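Podier: HIV viral load notes, cleaned up

Hi! I put this set together in my spare evenings from the Skikent clinic's old paper logs. It has 1,000 rows and 46 columns, one row per blood draw, with names and birth dates stripped out.

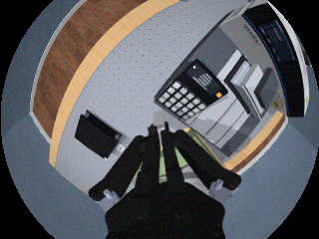 Fig. 1. Gripper over the countertop, simulated view.

Results under 50 copies are stored as "low" (please don't turn them into zeros!). Last updated Nov 5, 2018.
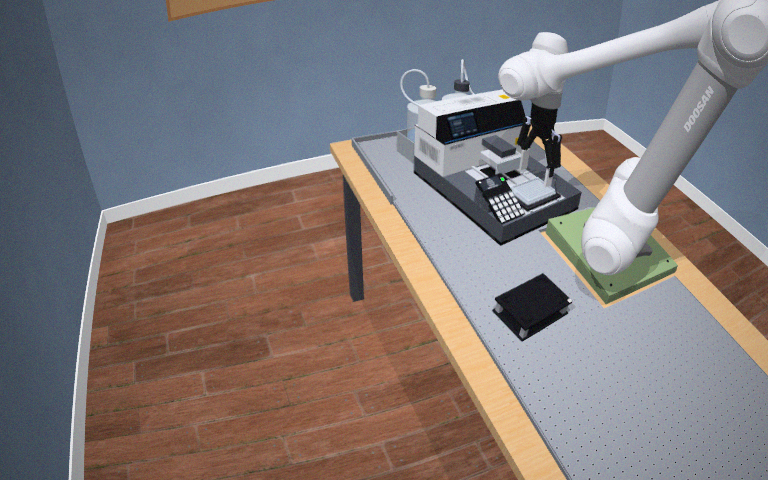 Missing draws are left blank. I've kept plate IDs too, one for each white microplate like the one on the deck by the gripper, so you can group by run.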